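Chambi (robot)

Contents
1 Name
2 Background
3 Design
3.1 Body and arms
3.2 Forna gripper
3.3 Saria
4 Construction
5 Simulated room
6 Known problems
7 Views of the simulation
8 Reception
9 See also

Chambi is a two-armed robot designed and partly built in the shared workshop at Brorncombe. It is meant for light household tasks at the height of low furniture: taking a small thing from the top of a nightstand, opening a drawer, putting the thing inside, closing the drawer again. The project was started by Safta Grecu, and most of the mechanical work was made by members of the workshop in the evenings. Chambi exists in two forms, a physical machine which is still incomplete and a simulated model which has been developed together with it. In the ordinary talk of the workshop both are called Chambi, and this may confuse a visitor. In this article "the machine" means the physical one and "the model" means the simulated one.

Name

The word Chambi was painted on a tool chest that came to the workshop with a donated lathe. The chest held the first motors of the project, so the motors were called the Chambi motors, and later the name passed to the whole robot. An earlier working name, Drawer Robot, still appears in some of the cable labels and in one folder of drawings.

Background

The Brorncombe workshop has 40 paying members, and its equipment is mainly for wood and for small metal parts. Before Chambi, nothing with more than two motors had been built there. Grecu had made a single arm at home, clamped to the edge of a kitchen table, and this arm could move a cup from left to right but could not hold a drawer and reach into it at the same time. The wish for a second arm came from this limit. As the kitchen table was too narrow for two arms, the work was moved to the workshop, where a place beside the band saw was given to it on 14 January 2023. The members of the workshop regard this as the beginning of the project, although the older arm was already in use then.

The first plan was to build everything in metal. The cost was found too high, and in April the plan was changed to printed shells over an inner skeleton of square aluminum tube. The single arm from the kitchen was taken apart, and its shoulder motor is now used for turning the test bench.

Design

Body and arms

The body is a broad white shell with a rounded top. It carries no load. The two arms are bolted to a crossbar inside it, and the shell can be lifted off after four screws are loosened. The upper parts of the arms are white and the forearms are black. This difference comes from the material, as the black plastic that was bought for the forearms accepts more heat from the motors before it becomes soft.

The arms are mirror copies of each other. This saved much drawing time, but it means that the left and the right elbow covers look almost equal and do not fit on the wrong side. An arrow is now printed inside each cover. The machine is made of 307 printed parts, of which the smallest is a cable clip and the largest is one half of the body shell.

Each arm is rated by its builders for a load of 1,000 grams with the elbow bent. With a straight elbow the value is lower and was never agreed. In the build notes one can find two different values for it, written by two different hands.

Forna gripper

The gripper has a name of its own, Forna, because it was published separately from the robot and other people have fitted it to other arms. It is a parallel gripper, with two straight fingers that move toward each other and stay parallel during the whole movement. The builders preferred this type for drawers. A drawer front with a slot or a raised border can be held from two sides with straight fingers, and there is only one motor for the hand.

Forna has three versions. In the first version the fingers were driven by a string, which stretched. In the second they were driven by a rack and pinion, and the teeth were printed too fine, so that dust from the band saw stopped them. The third version keeps the rack and pinion with larger teeth. The finger pads can be changed without tools. Several pads were tried, among them bicycle inner tube, felt and the rubber from a jar opener. The bicycle tube is still the standard pad, and the felt pad is recommended for painted furniture.

Saria

Saria is the control program. It was written for Chambi by Veronica Enache and runs on an old desktop computer beside the machine. It has no ability to decide a task alone. The user writes a list of steps, such as "left hand to handle" or "right hand wait", and Saria calculates how the joints must move so that the arms do not touch each other or the furniture. The same list can be sent to the machine or to the model. When a list is sent to the machine for the first time, Saria asks that the list has been completed in the model before, and this question can be answered with yes without any checking. The builders have discussed making the check real. At the time of writing it is not made.

Construction

The build log gives 925 hours of work for the mechanical part. Printing time is not included in this number, and neither are the hours before the move to the workshop. The order of the work was the following:

Crossbar and skeleton of the body
Right shoulder and right upper arm
Test of the right arm with a bag of screws as the load
Left arm, mirrored from the right
Forna, second version, one for each hand
Body shell
Rewiring of both arms
Forna, third version

The rewiring was the least pleasant stage. The motor cables had been led along the outside of the elbows and were pulled out of their plugs when the arm was fully bent. They now pass through the elbow, which asks for a longer cable and much patience. A builder who wishes to copy Chambi is advised by the notes to put the cables in before the elbow is closed, and to leave a loop the size of a coin at each joint.

The machine has at present both arms, both grippers and the body shell, but no base that can move. It stands on a steel table. The model already has its base, so the simulated Chambi can be placed in front of furniture in positions that the machine cannot reach.

Simulated room

Most tests of Saria are carried out in a simulated room. The room follows the attic in Grecu's house in its general form, with a sloped gray ceiling, a skylight in a reddish-brown frame and a reddish-brown wooden floor. The furniture was simplified. A small wooden nightstand stands near the wall, and the model is placed before it with one arm on each side. On the nightstand there is a green sphere, used as a target for reaching, and also a gray object which makes the reaching more difficult.

An attic was chosen because the sloped ceiling limits the arms. In a room with a high flat ceiling, Saria tended to find solutions with both elbows lifted far up, and these could not be used in a real bedroom under a roof. With the slope in the model, such solutions are refused.

The lighting of the room is very simple. Large areas become fully black, and it was proposed more than once to add a second light. The proposal was left open, as the planning of Saria does not use the picture. It uses the known sizes of the furniture. The pictures serve the person who watches the test and wants to know on which side the hand is.

Known problems

The following problems are listed in the build notes and have no solution yet.

The right wrist of the machine makes a clicking sound when it turns slowly. It does not make the sound when it turns fast.

The friction of a real drawer is missing from the model. A drawer that opens well in simulation can be stuck in the house, above all in wet weather.

The body shell of the machine is wider than the body in the drawings by the thickness of a layer of paint. The arms were measured before the painting.

Thin flat objects are difficult for Forna, as straight fingers need a free edge. A thin object lying in the middle of a table top must first be pushed to the side.

Views of the simulation

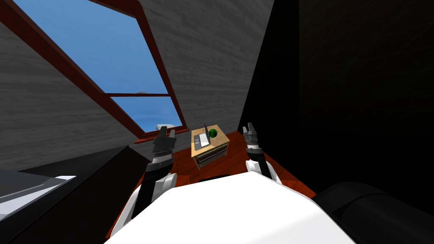 Model at the nightstand, with the arms to the left and to the right of it.
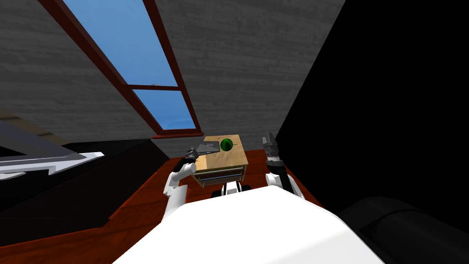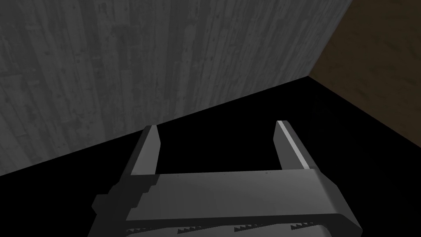
Open gripper, with gray planks behind it.

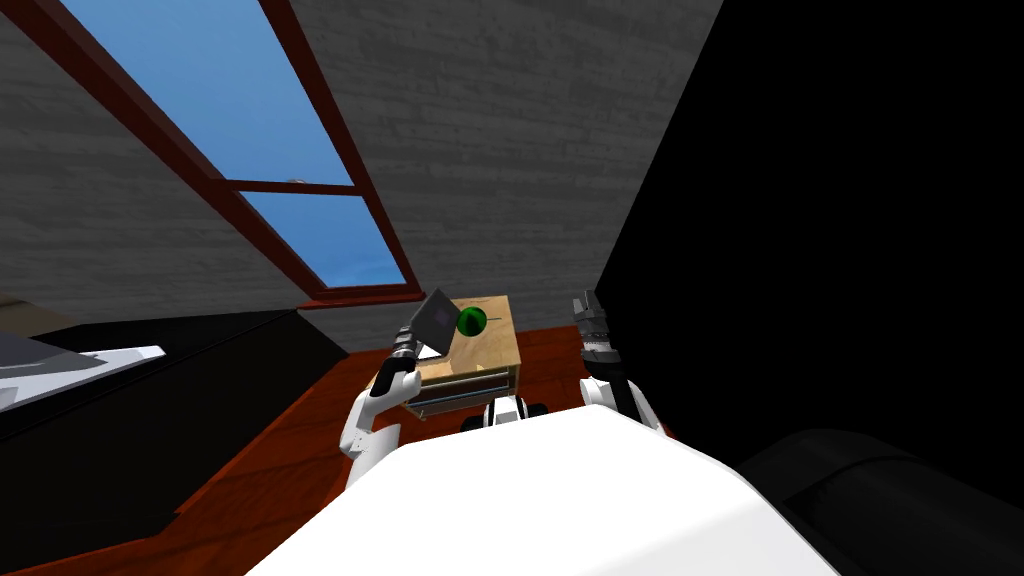

Reception

Veronica Enache has objected that too much of the project is now tested in the model, and has asked that the next months be given to the missing base, even if Saria must wait. In the same letter to the workshop the clicking wrist is called "the one fault I can hear from the parking lot," and an exchange of the bearing is requested before any other part is printed. Safta Grecu agreed to the bearing. The question of the base is open, and two drawings for it, one with three wheels and one with four, are kept with the build notes.

See also

Forna gripper
Saria (control program)
Brorncombe workshop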